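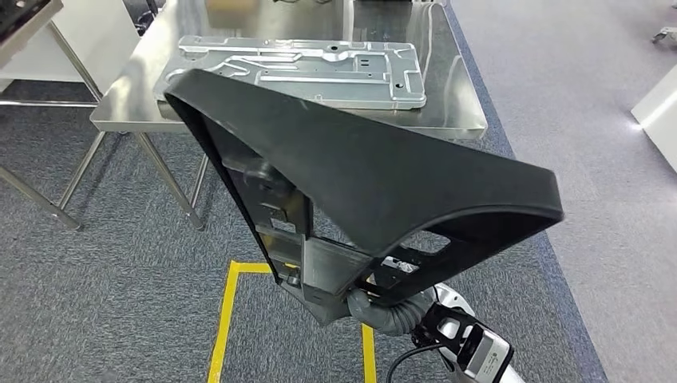 Plollport smoked eel

Plollport smoked eel is a cold-brined, hot-smoked preparation of short-finned eel associated with the coastal township of Plollport and the neighbouring district of Cheetham. It was entered in the regional register of living heritage under item number 788, in the category of food preparation and preservation. The entry covers the method of curing and smoking, the construction of the smoking boxes and the customary division of the catch. It does not cover the commercial product sold under the Dukus label, which is smoked in steel kilns.

Terminology

Within the township the finished product is called "brown eel", to distinguish it from fresh or "silver" eel. The term "Cheetham cure" appears in older household recipe books and refers to the brine alone. In the register both names are listed as variants.

Preparation

Eels are taken in fyke nets from the lower estuary and held in fresh water before killing. They are gutted through a short ventral cut, leaving the head and skin intact, and rubbed with coarse salt to remove slime. The brine consists of salt, brown sugar and bay leaf. Juniper is found in some Cheetham recipes but is absent from those recorded in Plollport.

After brining, the eels are rinsed and hung by the gills on hardwood rods until the skin is tacky. Smoking takes place over she-oak or red gum, in 3 stages: a drying stage with the lid open, a cooking stage over a hotter fire, and a colouring stage in which damp sawdust is added and the draught is closed. The colouring stage is usually begun in late afternoon and the box opened after dark.

Smoking boxes

The traditional box is an upright timber cabinet set over a brick-lined pit and joined to it by a short flue. Rods rest on internal battens. Boxes are left unpainted inside, and the accumulated tar is scraped back once a year, before the season opens. Several surviving boxes incorporate timber from packing cases.

Documentation

The principal written source is the Modulitz survey of household food preservation, which recorded 2126 recipes and working notes across the district. Entries relating to eel are indexed separately by locality. A later supplement brought the collection to 3112 items and added measured drawings of the boxes.

Transmission

The method is passed on mainly within families. Public demonstrations are held on the Plollport foreshore in March.

See also

Cheetham cure
Fyke net
Hot smoking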